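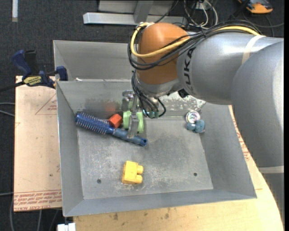

A KUKA arm over the gray metal bin, with toys and household things inside.

Toy and Household Lending Shelf: What Changes After the Summer

Dear members and neighbors,

The lending shelf in Nostusdale is now open again after the summer break, and I was asked to write the news for this issue. My name is Boris Hubáček and I look after the shelf together with Mrs. Sethi. English is my third language, so please forgive me if a sentence stands a little crooked.

First the opening hours. We are open in the afternoon from 2 until 4, in the side room of the old school, the same as before. The entrance from the yard is closed until the new step is made, so please use the street door and ring the lower bell. The upper bell belongs to the music teacher, and she has asked me to mention it.

The loan period is changed. Until now you could keep a toy for two weeks and a household item for one week. Many families told us that one week is too short for the things people borrow most, for example the big soup pot or the sewing machine. From now on the period is two weeks for everything. You can extend once, by telephone or at the desk, if no other family is waiting. If somebody is waiting, we will tell you, and we ask you to bring the item back on the day which is written on the card.

The yearly fee stays at 12 dollars for one household. It does not matter how many children you have or how many things you take. Families who joined in the spring do not pay again until next spring. If the fee is difficult for you, speak with Mrs. Sethi or with me and we will find a way. We do not ask for papers.

During the summer we made a new catalog. I did not expect that this would be such long work. The old catalog was a box of cards, some in my handwriting and some in the handwriting of at least five people before me, and one card said only "blue, for turning." We never found out what it was. The new catalog has 226 entries, and each entry has a number, a short name, the parts that belong to it and a note about its condition. A printed copy lies on the desk and another one is in the library in Tundale, where you may also leave a request.

The parts list is what I want to speak about a little more. A wooden puzzle without one piece is still a nice puzzle for a grown person, but a child will look for this piece under the carpet for an hour. The same goes for the pasta machine without its handle. When you bring something back, please open the box at home and compare it with the list which is glued inside the lid. If a part is missing, only tell us. We do not charge for a lost part the first time, and very often it comes back by itself, when somebody moves a sofa. What makes trouble is when we discover it later, with the next family already standing at the desk.

Cleaning is the second request. Plastic toys should be washed with warm water and a little dish soap and dried fully before they go in the box. Soft toys we take only if they can be washed in a machine, and please wash them before the return, also when they look clean. Wooden toys should be wiped with a damp cloth and never put in the sink -- we lost a very good set of building blocks this way last year, because they swelled and no longer fit together. Kitchen things should come back without smell. I know that garlic is difficult.

Now about donations. We are grateful for them, but the room is small and we must choose. At this moment we would be glad to receive:

Board games for children under eight, complete
Wooden train tracks, any length
A hand mixer in working order
Cake pans in unusual shapes
Baby bath seats, if they are not cracked
Puzzles with large pieces

We cannot take stuffed animals of big size, computer games, car seats, or anything with a battery that has leaked. Please do not leave bags in front of the street door. In July it rained on two bags, and we had to throw away books that were still good in the morning.

The repair table will continue as well. Mr. Kurura has moved away to live with his daughter, and we miss him at the table and also at the coffee pot. He left us his small screwdrivers and a notebook with drawings of how each wind-up toy comes apart. I am now trying to learn from this notebook. So far I can repair wheels, strings, simple switches and doll arms. Springs I cannot repair yet. If you have patience for small screws and could give us one afternoon in the month, please come and speak with me. Experience is welcome but not necessary, and good glasses are more useful.

In November we will hold the swap afternoon again. You bring up to four toys or household items which your family does not need, and you may take home the same number. Children can swap among themselves on the low tables, with a parent near. Last year there were some tears over a fire engine which had been given away by an older brother without asking, so I ask the parents very kindly to talk about it at home first. Things that remain at the end go to the shelf if they are on our list, and otherwise you take them back with you. We will write the exact date on the street door and in the next newsletter.

A few small notices to finish. The red cake carrier is wanted back since June -- whoever has it, please bring it, there will be no questions. The sewing machine was oiled and has a new needle, and the instructions are now in large print. We found one child's sandal, left foot, size 10, and a house key on a green ribbon. Both are in the desk drawer.

Anybody who would like the printed newsletter at home can leave an address at the desk. Texts for the next issue should reach me before the swap afternoon, and they can be short. If you are unsure about your English, give it to me anyway, and Mrs. Sethi will correct us both.

With friendly greetings,
Boris Hubáček
Nostusdale, 9/2/25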